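The small drawer by the bed

Ariel Magbanua on nightstands, good intentions and where the spare socks go

I have lived in nine bedrooms since leaving home, and I could draw you the nightstand in every one of them. The wardrobes have gone hazy, and I would struggle to tell you what colour most of the walls were, but the thing beside the bed stays with me, perhaps for the simple reason that it is the last piece of furniture I look at before the lamp goes off. My first was an upturned crate. My second was a dining chair with a stack of library books on it, and very good it was too, until the books were due back.

When we moved to Skivside I decided, rather grandly, that I would have a proper one at last. I took the early bus to the Tolentino furniture hall in January, in sleet, and spent a whole morning opening and shutting drawers while a patient young man followed me about with a tape measure. There was one in pale ash at 300 that I still think of fondly – it had a little brass lip along the back to stop your glasses falling off – but we had a boiler to pay for that winter, and I came home with a second-hand one for 80 and a bag of buns.

What I hadn't understood was how quickly a bedside drawer fills. Mine took in hand cream, three dead pens, a torch, the instructions for the torch, a hotel sewing kit from Flamholm and a great many receipts. By spring it would open only as far as my wrist. My aunt in Skarnden, who raised five children in a flat the size of a tea tray, looked at it and asked me what I reached for in the night. A handkerchief, I said, and warm socks. Then put those in it, she told me, and find the rest of it a home somewhere else.

So I have become a believer in soft things by the bed. Clothes suit a shallow drawer far better than clutter does. They don't rattle, they don't leak, and you can find them by feel in the dark. It does mean emptying the drawer right down to the wood first and giving it a wipe, and I'd urge you to do the top as well while you are at it, cloth and all. Put everything in one big box. You will want to sort it there and then, and I know how strong the pull is, but have a cup of tea and come back to it.

A bare drawer under a patterned cloth, and one with a red cap among the knits:
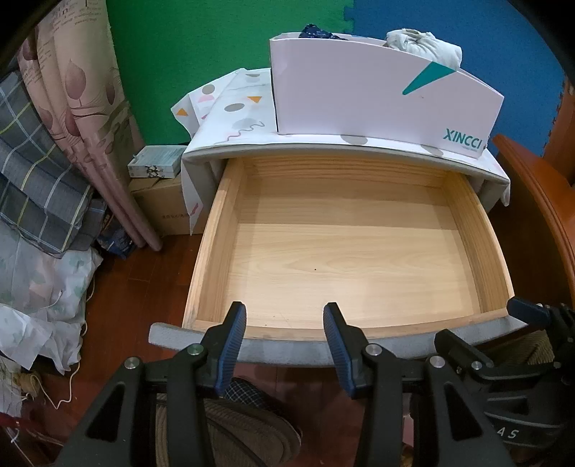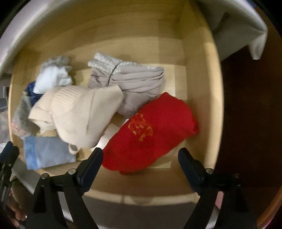 What earns a place

I'm not strict about folding, and I have never managed to stand a vest upright for longer than an afternoon. If you can see most of what you own without digging, the drawer is doing its work. Thin knits can be rolled. Socks go towards the back in my house, and anything with a strap goes in last, as straps will tie themselves to whatever they are laid beside.

Hats are a matter of conscience. My husband keeps a woollen one in his drawer from October until the clocks change, and he sleeps in it too, when the wind is coming off the water. A cap takes up more room than you'd suppose and doesn't care to be squashed, so let it have the space or give it a hook on the back of the door.

I do mine on a Wednesday evening every month or so, with the radio on, and it takes 40 minutes if I stop to try things on. The torch lives in the hall now. I still haven't found anywhere for the sewing kit.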